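31st December

Notebook, crew recovery model, Osuvham hub

Last entry of the year, and I meant to keep it short, but I have had too much coffee and the building is nice and quiet, so bear with me.

The reserve pool question is still the one that bugs me. Manju Dhillon reran the storm case for me this morning with 500 flights a day going through Osuvham and 60 reserve attendants sitting on call. With the old rules the schedule never catches up by the end of day two. The planes are mostly in the right places, bless them, but the crews are scattered all over, and a good chunk of them have run out of legal duty hours. I had been blaming the weather input for weeks (sorry, weather input).

So Manju tried moving part of the reserve out to Layug, where the late turns overnight, and left everything else alone. That one helped a lot! We also switched the rebooking step from Allix to Ceto, which is slower to start up but doesn't choke when a crew pairing falls apart in the middle. I ran 2,000 trials overnight and got 1,875 usable ones. The rest stopped on the same error, a missing rest period for anybody whose duty day crosses midnight. I think it is the time zone table again – the Layug rows look like they were typed in by hand, and at least one has the hour backwards.

I don't want to throw those failed trials out before we know what they have in common. If they are all late arrivals, then the nice numbers above are a bit too nice, and I would rather find that out from us than from the schedule planners.

To do when we are back: fix the Layug rows, rerun only the failed trials with the same seeds, and ask the planners how they really call people in off reserve. The model assumes everyone picks up the phone on the first ring, and having worked a holiday desk myself, well, no. The March schedule change will need its own pairing file too, so please don't overwrite the one in the shared folder.

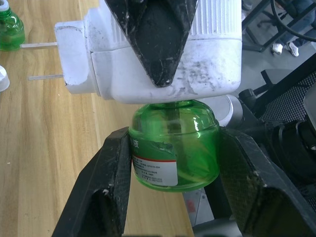 Manju, if you read this before I do, the seeds are in the folder with the overnight logs, and I left Ceto set to the longer timeout. Put it back if it gets in your way.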